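Beltine Wall and Skirting System
Product reference 583

583 views | 12 shares

The Beltine range is intended for offices, teaching rooms and light workshops where a plain, hard-wearing interior is required. It comprises a wall coating, a matching ceiling paint and a pre-finished white skirting board. The three items may be ordered separately, although the guarantee applies only where the coating and primer are supplied together.

The wall coating has a fine grain that helps to hide small marks and uneven plaster. It is applied by roller in two coats over Trunico primer. Surfaces must be sound, clean and free from old wallpaper paste before work begins. 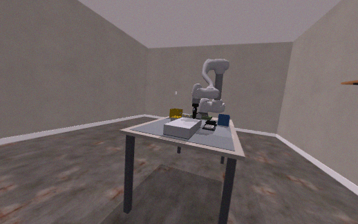

New plaster should be left until fully cured. Where a wall has been patched, the repaired area should be primed twice – a single coat may leave a visible change in texture once the room is lit from one side.

Skirting

The skirting is supplied in white with a square or rounded top edge. Lengths may be fixed with adhesive or with screws, and outside corners should be mitred on site. Reinholz end caps are available for door openings and are sold in packs of 12.

Ordering and care

- Wall coating is sold in 19 litre tubs. Tubs from different batches should be mixed before use.
- Colour cards are sent free of charge on request. Customers are advised to view them in the room itself, both in the morning and after dark.
- Painted surfaces may be wiped with a soft cloth and mild soap. Solvent cleaners must not be used.
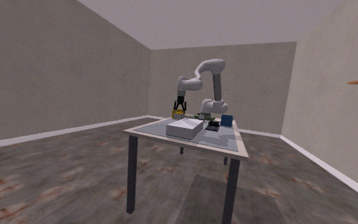 - Unopened tubs may be returned within 60 days of delivery. Cut skirting and tinted paint cannot be returned.
- Trade accounts are handled by Cindus, our distribution partner. Orders placed before noon are normally sent out the same day.

Comments (3)

platform9
Is the primer needed over existing emulsion? The old version of the sheet said it was optional.

Beltine Support
Primer is required on all surfaces under the current guarantee.

hallway_project
Used the rounded skirting in November. Good finish but the end caps were a tight fit and two of them split.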